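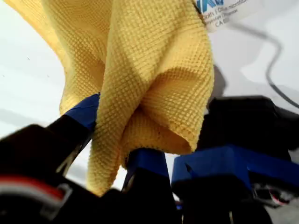 Yellow waffle-weave microfiber cloth held in a three-fingered gripper.

Holside is a lakeside resort town known mainly for its walking paths, its public beach and a small group of older hotels along the north shore. It grew up around a ferry landing and became a vacation destination after the road through the Kartha valley was paved. Most visitors come between late spring and the end of September, when the boat service stops for the year.

Geography

The town lies on a narrow shelf of level ground between Lake Pillero and a line of wooded hills. The shore is rocky to the north and sandy to the south. A stream, Grultmont Creek, divides the older hotel district from the newer streets and enters the lake beside the ferry dock. The hills block much of the afternoon sun in winter, and ice often stays on the north road after it has melted elsewhere.

History

The first lodging in Holside was a boarding house for ferry crews and timber buyers. It took summer guests when it had rooms to spare, and its owners later added a dining hall and a long covered porch. The building burned down and was replaced by the Grultmont Hotel, a three-story structure with 60 rooms that still operates under that name.

A rail line to the lake was planned twice and never built. Guests arrived by stagecoach, and later by bus, from the station at Kartha, nine miles away. Local historian Meenakshi Poojary has argued that the missing railroad kept the town small and pushed the larger hotel companies toward the opposite shore. Her book on the ferry years, "The Landing at Holside," is the main printed source on the period.

Several hotels closed when overnight ferry traffic ended. Two were converted to apartments, and one was torn down to make the parking lot now used by beach visitors.

Attractions

The Shore Path runs from the ferry dock to the southern end of the public beach. It is paved as far as the bathhouse and gravel after that. A steeper trail leaves from behind the Grultmont Hotel and climbs 1,000 feet to a stone lookout shelter, with views over the lake and down the valley.

The former ticket office houses the Holside Landing Museum. Its collection includes timetables, hotel registers, luggage tags and a working signal lamp from the last passenger ferry. The lamp was restored by Saulius Kazlauskienė, a retired boat mechanic, and is lit on the opening evening of each season.

Sightseeing boats cross the lake daily in summer. The largest, the Pillero Star, carries 100 passengers and can be hired for private events — mostly weddings and company outings.

Access and lodging

The nearest train station is still at Kartha. A local bus meets most daytime trains in summer, with a reduced schedule the rest of the year. Drivers reach the town by the valley road, which is subject to short closures after heavy snow.

Lodging consists of four hotels, a campground south of the beach and a number of rental cottages. The campground has no electrical hookups. The Grultmont Hotel closes in winter — the other three stay open all year.

Category: Lakeside resorts | Resort towns | Travel and lodging

Related articles
Grultmont Hotel
Holside Landing Museum
Kartha station
Lake Pillero
Pillero Star (boat)

This site uses cookies to remember your reading preferences. By continuing to browse, you agree to our cookie policy.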